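Pre-publication check, regional economy note (Riedl corridor)
My comments are next to each line, Monday's pass, before it goes out to subscribers.

Headline growth number matches the table: OK. I checked it twice!
Population figures: FIX. We say 755 thousand for Vakov on page 2 and something else in the chart.
Firms surveyed: 2,124, OK, and the footnote finally agrees.
Rail link between Cevov and Wukska: OK, but please say "planned" every time (I found it missing in the summary).

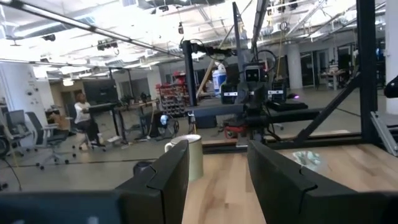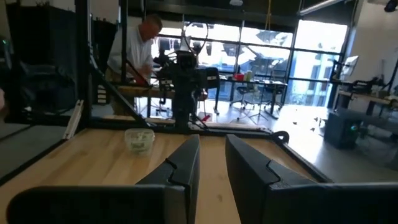
Export shares: NOT OK yet. The Cevov tables lump all household goods into one line, and I'd love to see it split. A ceramic mug like the pale green one with the white rim and a little clear plastic box with a lid belong to two very different industries, and wages there have moved apart for more than 11 quarters.

Currency: OK, all local.
Risk section: FIX. It's 40 lines long and the bit on housing debt comes dead last. Move it up, I'd say right after trade.
Disclaimer: old version, swap it.
Sign-off: holding until the two fixes, the export split and the disclaimer are in.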